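How to Clean and Touch Up a Worn Metal Parts Bin

Losham Workshop Notes — Storage and Handling
Last revised 7 January 2021

This procedure covers open metal bins with sloping sides, the kind set into or beside a bench and used to hold loose parts. It applies to painted bins with bare or worn floors. It does not cover galvanized bins, food-contact bins, or anything with a powder coat still under warranty.

Allow one working day for cleaning and paint, plus the curing time printed on the can. The bin stays out of service until the paint has cured.

What you need

Mild dish detergent and warm water
Mineral spirits
Lint-free rags
Nylon scrub pad (no steel wool)
Plastic scraper
Sandpaper in 120, 220 and 400 grit
Sanding block
Masking tape
Metal primer
Enamel topcoat, matte or satin
Foam brush, 2 inch
Nitrile gloves, safety glasses, dust mask
Vacuum with a brush head

Any metal primer and enamel from the same product line will do. The shop stocks Dametti gray primer and the matching enamel. If you mix lines, test the combination on a scrap first. Some enamels lift the primer underneath and wrinkle within an hour.

Step 1. Empty the bin

Remove all parts and put them in a labeled tote. Check the corners where the walls meet the floor. Small washers and pins lodge there and are easy to miss under dust. Run a magnet along each seam.

Lock out any powered equipment that can reach the bin before you put your hands inside. Follow the lockout sheet for that station.

Step 2. Vacuum and wash

Vacuum from the top of the walls down to the floor of the bin. Do not use compressed air. It drives grit into the seams and across the bench.

Mix detergent at the rate on the bottle and wash with the scrub pad, working in one direction. Rinse with a clean damp rag. Keep water off the surrounding tabletop, especially if it is unfinished wood. A strip of masking tape along the joint between bin and table keeps most of the runoff inside.

Dry the bin and wait until the seams are dry as well. A fan helps.

Step 3. Degrease

Wipe all surfaces with mineral spirits. Change rags when they turn gray. Oily film tends to collect on the lower third of each wall and in the middle of the floor. Two passes are normal. If a clean white rag still picks up color on the second pass, do a third.

Ventilate the area and store used rags in a sealed metal can.

Step 4. Sort the wear into types

Treat each type differently. Sanding the whole bin to bare metal is slow and leaves more surface to protect.

Scratches. Thin lines in the paint, usually on the wall panels. Run a fingernail across. If it does not catch, leave the scratch alone. If it catches, feather it with 220 grit and spot prime.

Rub wear. A bright band where paint has gone and metal shows, most often at the foot of a wall. Edges are ragged and may hold loose chips.

Chips. Small spots where paint has popped off. Probe the rim with the plastic scraper. Anything that moves comes off now.

Floor scuffing. Shallow scratches and smudges across the bin floor. This is cosmetic in most cases.
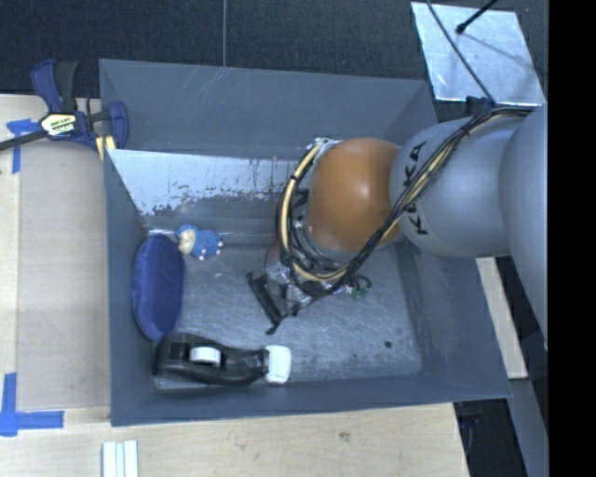

Rub wear gets the most attention in this procedure. A bare band will keep growing as long as its edge is ragged, and parts dragged against a loose paint edge carry flakes out with them. Scuffing on the floor can be left unpainted if there is no rust. Paint on a bin floor wears through quickly and the debris ends up mixed with the parts.

Step 5. Sand

Start with 120 grit on the rub-worn band only. Sand outward from bare metal into sound paint until the edge is smooth to the touch. The feathered zone should be at least an inch wide. Follow with 220 grit over the same area.

For feathered scratches and chips, use 220 grit alone.

Use the block on flat panels. Fold the paper by hand for the seams and corners, with light pressure — the metal is often thin there and the paint comes away fast.

Vacuum, then wipe once more with mineral spirits. Let it flash off for 11 minutes before priming.

Step 6. Prime

Mask the rim and the bin floor. Apply a thin coat of primer with the foam brush, covering bare metal and one inch of the surrounding paint. On sloping walls, brush from the bottom up. Loaded strokes from the top will run.

Wait 4 hours. Knock down any ridges with 400 grit and apply a second coat if metal still shows through.

Step 7. Topcoat

Apply two thin coats of enamel, with the interval given on the can between them. Match the sheen to the existing walls. A gloss patch on a matte wall makes dents and overlaps stand out, and it can throw glare under overhead lights.

Pull the masking tape while the last coat is still slightly soft. Pull it back on itself at a low angle.

Step 8. Cure and return to service

Leave the bin empty for the full cure time. Dry to the touch is not cured. At the Grewal bench a freshly painted bin was filled the next morning, and the castings took the finish off in an afternoon.

When the paint is hard, wipe the floor, inspect the seams and return the parts from the tote. Remove the lockout last.

Maintenance interval

Vacuum weekly. Wash every 6 weeks, or sooner if the parts arrive oiled. Inspect the foot of each wall every 1,000 picks and log the width of any bare band. Touch up when it reaches half an inch.

For bins with a replaceable floor liner, see the Mundow liner sheet. Liners are cut to the flat of the floor only and should not ride up the slope of the walls.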